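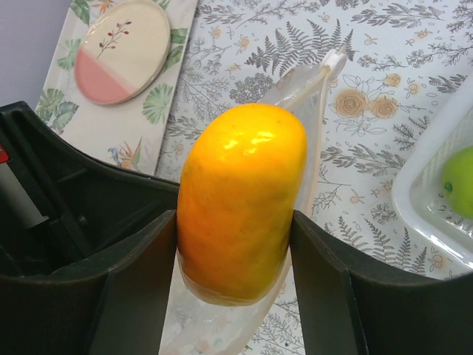
2023-05-23 – Plundeck handheld, save corruption

Reran the suspend test on the Kitstead build, firmware 866. Save file for Tautahi came back short again: 808 bytes where the header claims 1,183. Same result from the dock and on battery, so power is ruled out.

Glykeria Deligiannis thinks the write cache is dropped when the sleep button is hit during autosave. Fits the log – last flush is stamped before the autosave icon clears. Grakusside saves fine, but it writes in one block.

Rolled unit 8 back to the January firmware. No short files so far. Leaving it looping overnight with suspend every two minutes.

To do: dump the cache on wake, swap the SD card.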